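Campus & Clubs | Robotics

The Bedroom Round

At Ollcombe, a student team has until spring to get a humanoid to tidy up

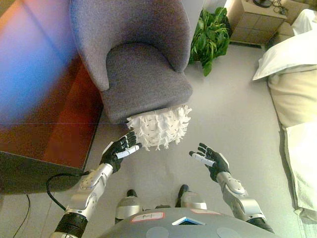 Tapley is a tidying contest for student teams, and the Ollcombe club has entered it for the first time. The rules run to one page. A furnished bedroom, things left where they shouldn't be, a clock. Points for every item picked up, double if it comes back undamaged. Easy to say. The team's practice room has a bed, a nightstand, a gray armchair with a curved back, and the item everyone dreads - a white ruffled thing, all little folds, sitting partly under the front of the seat. Two black hands, one each side, the left one nearly touching. The right still has a gap to close.

"Boxes we can do all day," says Katalin Szénási, team captain, second year, eating lunch standing up. "Soft stuff with edges everywhere, no. The depth reading goes to mush."

So they went two-handed. Parviz Rostami wrote the first version in January, over a weekend, and threw out most of it the next one. His current script is 2627 lines long and he'd like it to be shorter. Both arms come in low, stop, check, then close together. If one hand lands early the object slides away from it and the whole run is gone.

Runs get logged by hand in a green notebook. Date, item, who was on the stop button. A lot of entries just say "again".

Pendo Kimaro handles the legs, a job she calls mostly waiting. Reaching low near furniture means knees in the way of the arms, and she has six seated and crouched poses to choose from. Two are any good. She wants a seventh before the qualifer and probably wont get it.

Money is tight. Lulden, a parts shop in Stetwood, gave them a discount on cable and padding for the fingers. Everything else comes out of the club budget, and faculty adviser Ciarán Rafferty signs for it - slowly, the students say. He doesn't argue.

Next full run is Tue 25 February, doors open at noon, anyone can watch. Bring your own chair. The armchair is taken.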